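What I Saw at the Tellel Open Day (And What the Packers Think of It)

I signed up for the Tellel open day mostly for the free coffee, I'll admit it, and then ended up staying four hours and missing my bus. If you don't know Tellel, they run the returns building out past the rail yard, where all those scarves and sweaters and throws go when you decide the color was wrong. My sister-in-law worked there two winters in a row, back when it was all folding tables and space heaters, so I was curious to see how much had changed since then.

A lot! The first thing you notice when you come in is how quiet it is. I was expecting a roar. They gave us yellow vests and put us in groups of 10, and my group got Hala Tawfik, who has been on the floor for years and now runs the second shift. She walks fast and talks faster, and she let us ask whatever we wanted, even the guy who kept asking what everybody got paid.

We started at receiving. Bags come in on a belt, get slit open by a machine called the Ondis (it looks like a giant letter opener with a cage around it), and then a person pulls the item out and checks it. This used to be two jobs. The slitting was the bad one, according to Hala, all box cutters and sore thumbs, and she did it herself for her whole first year. I asked if anyone missed it and she just held up her left hand, which has a scar right across the palm.

Then there's the checking, which is still all people. Is it stained, does it smell like somebody's perfume, is the fringe pulled, is the tag still on. Each checker has a stool now (a real one with a back!) and a screen that pulls up the order, so they don't have to walk over to the terminal every time. I tried it with a cardigan and missed a snag on the cuff the size of a dime. The woman at the station found it in two seconds flat without really looking.

After that came the part everybody wanted to see, the folding. At the moment most of the folding is done by hand, at a long row of tables, 42 of them, and it's the job people leave over. You stand, you fold, you stack, you do it again until your shoulders quit. They lost so many people over it that in February they started training robots on the soft stuff in a side area. Weidong Lu runs that part. He came over from Brorker, where he did something with bottling lines, and he says bottles are a vacation compared to cloth. A bottle is the same shape every time you pick it up. A scarf isn't.

What I liked was that he'd pulled two of the folders off the line to work with him, at a better rate, as trainers. They decide what counts as a good fold. One of them, a tall woman with the best laugh in the building, told me she'd been explaining to engineers for weeks that you don't grab a scarf by the fringe. "I never thought about my hands before," she said. "Now I think about them all day." She also said, and I appreciated this, that her knees still hurt and she isn't sure yet whether she'll want the job in a year, or whether it'll be there.

So it wasn't all sunshine. During the Q&A (in the break room, with very good almond cookies from Yáñez, the bakery across the road) a man from the line stood up and asked straight out what happens to the rest of the folders. There are 216 people in the building across all shifts. The plant manager said nobody would be let go this year and that folders could move to checking, and the man said checking doesn't have that many chairs. Which is a fair point, and it kind of hung there. Hala told me on the way out that they've asked for the plan in writing and she expects to keep asking.

I bought a blanket from the seconds shop on the way out, by the way. Tiny pull in one corner, can't even find it now. The shop is open to anybody in the afternoons and there were easily 500 things I wanted.

A few pictures from the folding area:
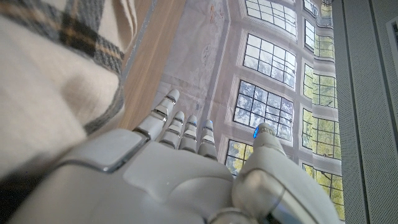
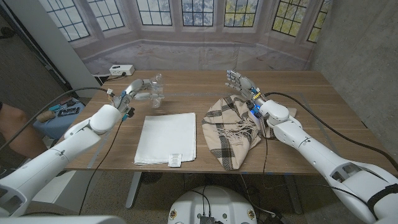
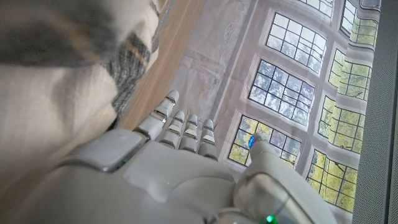 Is the work really easier on people now than it was before?

Depends which station you ask at. Receiving is easier, no question, with the box cutters gone. Checking is easier on the feet and harder on the eyes, thanks to the screens. For the folders who are still at the tables, the day is the same as it was when my sister-in-law did it, minus the space heaters.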